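Home | About | Bench Nights | Parts Shelf | Contact

About Us

Posted in February by the Clavstead Shared Workshop

We share a bench, some tools and a deep suspicion of the word "autonomous." Clavstead started with 2 people in Plindton who had each bought a home robot kit, and had each been let down by it by the end of the weekend. There are 11 of us now. Most of us still think the kits were oversold.

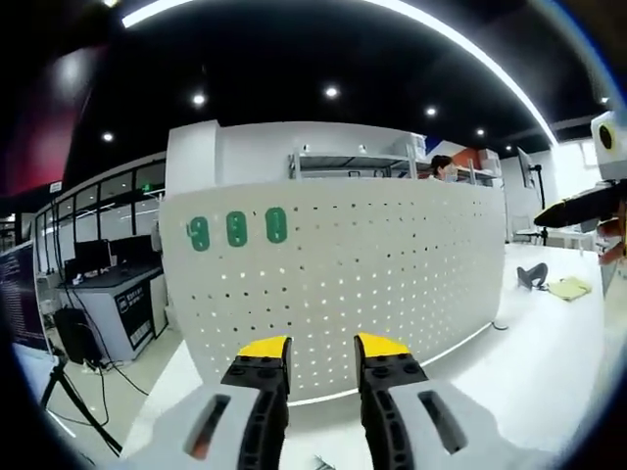
Our main build is called Palo. It's supposed to pick up small things and put them where they belong, a job any toddler can do, and we've spent $2,274 on it so far. Much of the argument is about fingers. The yellow tips on the two gripper fingers are the part we fight over most, and half the group thinks the shape matters less than how you approach the object. I'm in that half. The white partition with the round holes gets its share of complaints too, mainly from people who have to plan a path past it.

We don't publish success rates. When a maker's website says a robot "handles everyday objects," we'd like to know which objects, and who set them out. A thin disc on a stem sounds easy to pick up until you try it with your own grip.

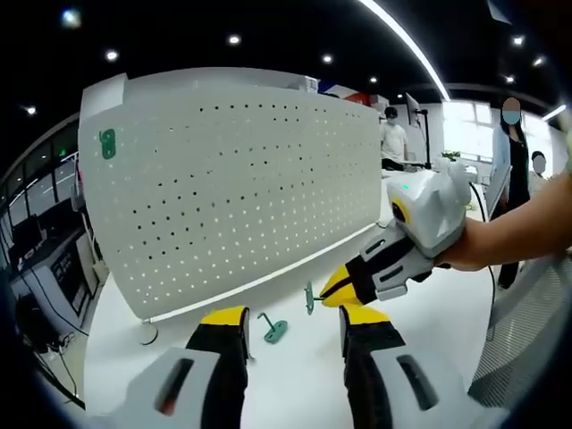
What we won't tell you

That you'll have a helper in your kitchen by summer. Amegashie, our older build, was meant to sort screws and mostly sorted us into camps. It's in a cupboard.

Joining

Come by on a Saturday and bring whatever you're stuck on. You don't need to code. If you're selling something, please email first, and expect questions.

Filed under: Who We Are, Home Robotics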